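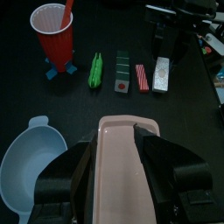
Storkham toy library opens sorting table for small toys

The toy library in Storkham has started a new sorting evening for its smallest pieces, and families who use the library are invited to come and help. The evening takes place once a month in the back room of the Lashari building, from 6 p.m. until all the trays are done.

The library lends toys to families in Storkham and in the villages near it. It has 1355 sets on its list at the moment. Large toys come back in good order most of the time, but the small ones are a different matter. Play food, cups, blocks and little cards travel home in the wrong bag, and then a set cannot be lent until somebody finds the missing part.

In spring the library closed for one week to look through its shelves. The staff found roughly 3000 loose pieces that did not belong to the box in which they were lying. Many of them were play kitchen things, and there were also many small blocks without any name or number on them.

The new system is simple. Loose pieces are put out on a black table, where light colors are easy to notice. Trays and bowls stand at the near side of the table and the pieces are laid in a row behind them. At one of the first tables there was a pink tray and a light blue bowl, with a red cup and its straw, a green pea pod, a striped red and white piece and a few blocks waiting their turn. Each piece is taken up, looked at from the front and compared with the list of the set.
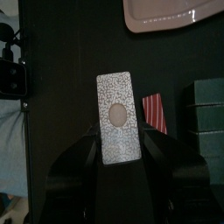
The pieces with a pattern take the longest time. A plain red cup can be matched in a moment, but a silvery piece covered with small pale blotches has to be held upright and compared with the pictures in the catalog. Visitors are asked not to guess. If a piece cannot be matched, it goes to a shelf for unknown parts and stays there for 7 months. After that it is offered to the schools for handicraft lessons.

The shelves and the trays were paid for by Vemach, a hardware store in the town, which gave the library a discount and delivered the goods without cost. The catalog with pictures was printed by Gedoseck, a copy shop in the same street.

According to the library, 19 sets were made complete again at the first evening. Among them was a picnic set which had been out of use since last year and for which several families were on the waiting list. It was lent again the next morning.

The library also asks parents to look under sofas and in car seats before they bring a set back. Pieces that are found later can be put in the box beside the entrance, also when the library is closed. It is not necessary to write a name on them and there is no fee for late parts.

Children from the age of six can take part in the sorting evening together with an adult. Tea and juice are served in the hall, because drinks are not allowed in the sorting room. The next evening is planned for September. Registration is possible at the desk of the library during opening hours.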